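Music chart

A music chart, also called a record chart, is a ranking of recorded music by popularity over a fixed period, most often one week. Charts may rank single songs, albums, artists or music videos, and may cover a whole country, a region, one style of music or one kind of seller. The position of a title depends on the data counted and on the rules of the chart compiler.

Data sources

Early charts were based on sales of sheet music, later on plays in coin-operated machines, and then on store sales of records. In the store survey method, a compiler contacted a panel of shops and asked each for its best sellers. Some panels asked for unit counts, while others asked only for a ranked list, which was then turned into points. Ranked lists were quick to collect by telephone but gave little information about the distance between one title and the next.

Barcode scanning at the register replaced most shop surveys. Downloads were added later, followed by paid and ad-supported streams. A chart that draws on several sources needs a conversion rule, since a stream and a purchase are different events. The usual approach is to set a number of streams equal to one sale. Paid streams are often given more weight than free ones.

Radio airplay is counted separately in many countries. Plays may be weighted by the size of the audience at the time of broadcast, so that a morning play counts for more than one late at night.

Chart week and publication

The chart week is the period in which sales and plays are counted. The issue date printed on a chart may fall several days after the end of that week – a common source of error in lists that match number-one songs to birthdays or news events. A song described as number one on a given date may be the leader of the tracking week, of the issue week, or of the week in which the chart was first announced. Reference works should state which rule is used.

Entry rules

Compilers set limits on price, format and running time. Many also remove older titles from the main chart after a set number of weeks below a given position. Removed titles are usually listed on a separate catalog chart. Re-entry is allowed under some rules when a title is reissued or shows a large gain.

Example of a panel chart

The Merkico chart is a regional singles chart compiled by the listings publisher Lachance. It is drawn from a panel of 200 shops and stations and lists 40 positions. In its first form, each panel member sent in a ranked list, and the lists were combined by a points method devised by Harish Pinto. Larysa Boiko later replaced points with unit counts. Under the present rules a title must reach 4000 units, with streams converted, before it may enter the top 6. The revised rules took effect with the issue of June 9, 2018.

Shirley Penner's index of the chart lists 252 number-one titles. Where two titles are tied, the index gives both and places the one with the larger weekly gain first.

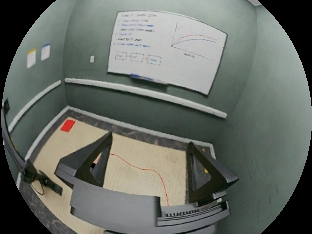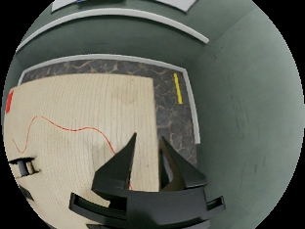 Computer-rendered views: whiteboard on a back wall (first); gripper and light beige wooden board (second).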